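Search this guide
Reading time: 2 min
Print | E-mail this page

Section 3 – Fitting the processor

1. Switch off the unit, disconnect both power leads and put on the wrist strap.

2. Release the retention lever and raise the retention frame fully. Remove the socket cover and keep it for returns.

3. Hold the processor by its edges, metal face upwards, and bring it over the open socket.
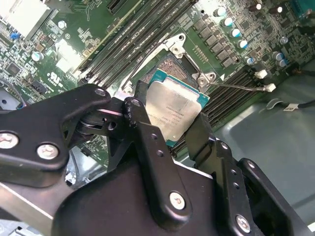 Fig. 2 – Processor held above the open socket.

4. Match the corner mark to the socket and lower the processor straight down. Do not slide it.

CAUTION: The contact pins bend easily. Do not touch them or wipe them with a cloth.

5. Close the frame and secure the lever.

Note: Damaged sockets must be reported to Myfanwy Wynne at Clernau before any further work is done.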